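Clearing a shared table, one category at a time
By Janka Čierny
Tuesday, August 4, 2026

Haruna Ueda sets up shared work tables for Widard, a small office services firm in Astdale. Her method starts with power. "Cables go first, because everything else ends up sitting on top of them," she said. "Unplug at the wall, take the adapter off, then coil the lead."

She treats adapters as separate items with their own drawer. An adapter left on a strip adds height, and the strip then no longer fits the shallow trays the firm uses, which are 370 mm long.

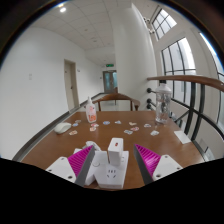
Power strip with plug adapter, stickers and a pump bottle on a wooden table.

Flat paper is the slow part. Stickers lie close to the surface and are hard to lift by the edge, Ueda said, so she slides them to the side of the table and into an envelope. "I don't sort by design. Size only. Cards go in a different envelope – they bend the stickers."

Bottles are handled last and kept upright. Pump tops are turned to the locked position before they go in a box, and drinking bottles go to the kitchen whether or not there is water left in them. A mouse stays with its computer if the desk has one.

Asked how long a table takes, she declined to give a figure. "It depends on the paper."

Last updated: August 4

Related
Drawer inserts compared: Sekiguchi and Vurkedico
Khải Lý on labeling leads at both ends
Which chairs fit a 600 mm aisle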